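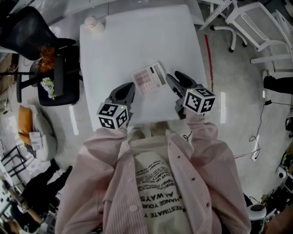
The desk calculators for the Grurgate office should all have the key layout checked before we reorder. The old units put the double zero beside the decimal point, and that caused most of the April entry errors. The pale pink one on the white table has a dark gray display strip, and glare off the glossy top is a concern at a low viewing angle. Matte tops would help.

Khôi Đồng

Huệ Trịnh wrote:
> Kostiuk quotes 18 units at 640 total.
> Do we need tax keys?

No tax keys.

Print this message
E-mail this message
Search the archive Go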